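What I'd Buy First (and Second) for a Small Robot Bench

I have been promising a budget post since August, and I finally have my spreadsheet in good enough shape to share! If you are planning a bench for taking apart and putting together small stuff, the arm will eat up all your attention while you shop. Fair enough, arms are exciting. But the line I'd like you to look at first is the one for the things the arm is going to hold.

We went with an off-the-shelf cordless screwdriver. I had a quote from Naveretti for a proper industrial screwdriving spindle, and it was lovely, and it came with a controller the size of a shoebox and a lead time of 12 weeks. The Bosch GO runs on 3.6V, turns at 360 rpm with no load, and you can get one the same afternoon. The body is slim enough for two fingers to clamp, and that matters more than any number on the label.
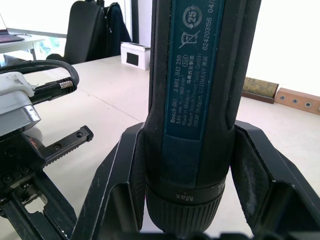
Weerasinghe Makers' Club, Robotics Group

So, the money. Our ceiling for tooling was $1000, and a separate $1000 for everything I call "the boring shelf": spare fingers, cables, connectors, screws, bits, and things to practice on. Janaka Sarkar thought I was crazy to split it evenly. I still think it's the best decision in the whole sheet. Fingers get scratched up and you will want a second set before you think you need one. Cables too. Buy the good connectors, the ones with a metal sleeve you can grip, and buy one more than you have ports for.

Practice parts deserve their own row. I priced new enclosures from Fandberg (nice, but you pay for nice) and then Shanthi Biswas asked why on earth we wanted new ones. She was right. A plain gray box with a lid and deep screw holes in the corners teaches you everything a shiny one does, and you don't wince when it picks up a scuff.

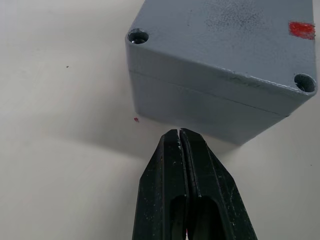 I ended up with 9 boxes for less than the price of two from the catalog, which left nearly enough for a decent set of long bits. Get the long bits! Recessed corner screws are a pain with the short ones, and if you add a holder to reach them you also add wobble, and then you're back to fiddling with your approach angles all evening.

A few things I'd do differently. I'd put the table higher on the list, a light matte top with no pattern. I'd budget for a second screwdriver of the same model from day one, so that a flat battery means a swap and you can keep going. And I'd leave the Nultell mounting kit out of the first order completely. It's a good kit, but we had no idea where we wanted things mounted until we'd moved them four or five times with clamps.

Next on the wish list is a parts tray with fixed pockets. Antigoni Pappas has a drawing for one that we could cut ourselves, and I'm going to price the material this week and add a row for it. If you've built one already, send me your dimensions, especially the pocket depth for small screws.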